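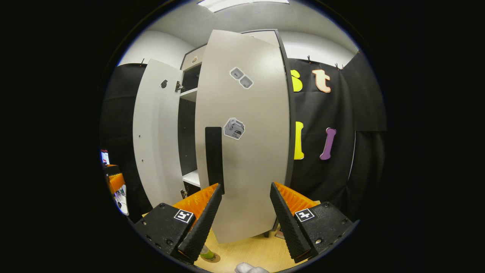

Cupboard

A cupboard is a closed piece of furniture, or a closed space built into a wall, used for storing household goods. Most have one or two doors and a set of shelves. In American usage the word usually means kitchen storage, while a large one for clothes is called a wardrobe and a small room for storage is a closet.

Name

The word first meant a board, or open table, on which cups and plates were set out. Doors were added later, and the name stayed with the closed form. "Cabinet" once meant a small private room and came to be used for the furniture kept in it. The two words now overlap a good deal.

Doors

Hinged doors are the most common type. A pair of doors meeting in the middle needs less floor space to open than a single door of the same total width, and puts less weight on each hinge. Sliding doors need no floor space in front but leave half of the opening covered at any time. Handles may be bars, knobs or a groove cut in the door edge - the last is common where people pass close by.

Shelves

Shelves are either fixed or rested on pins set in rows of holes. Fixed shelves help keep the case square. Movable ones sag sooner if they are long and heavily loaded. A shelf 300 mm deep holds most dinner plates, and many kitchen wall units are built close to that size.
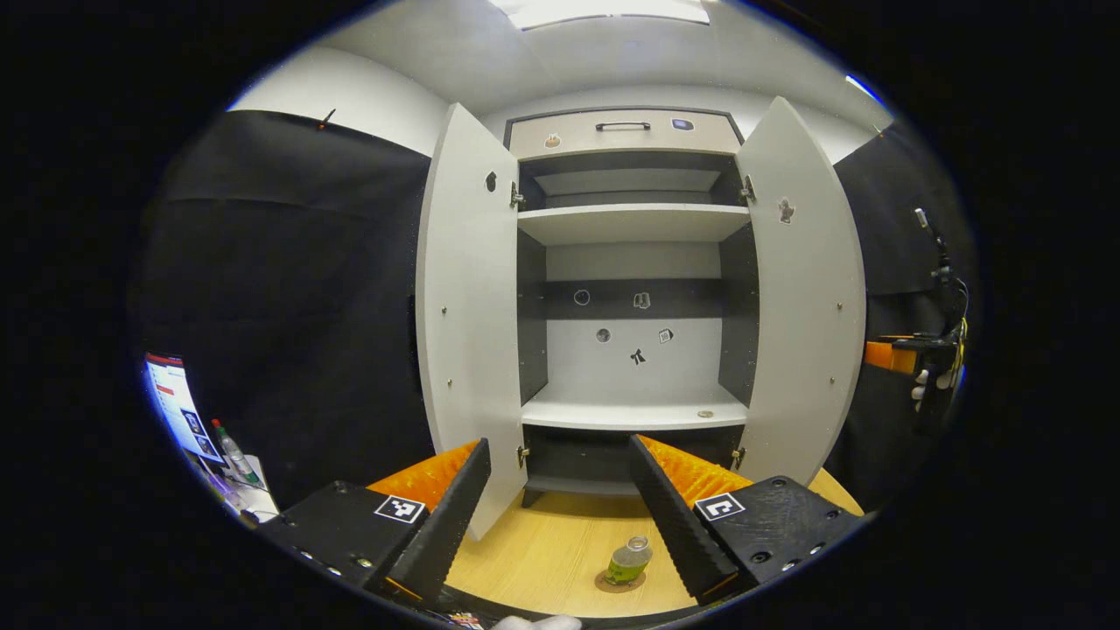 Kálmán Kelemen argues in the Hegyi guide to household storage that shelf depth matters more than height, as goods at the back of a deep shelf are soon forgotten. The same guide favors a drawer for small items and advises keeping heavy goods low.

Regional forms

In the Gatuvov district, cupboards were traditionally built into the wall beside the stove and painted on the inside only. The museum at Hoteo keeps 30 of them, most with their first hinges. Corner cupboards from the same district are taller and have a single door.

See also

Chest of drawers
Pantry
Sideboard
Wardrobe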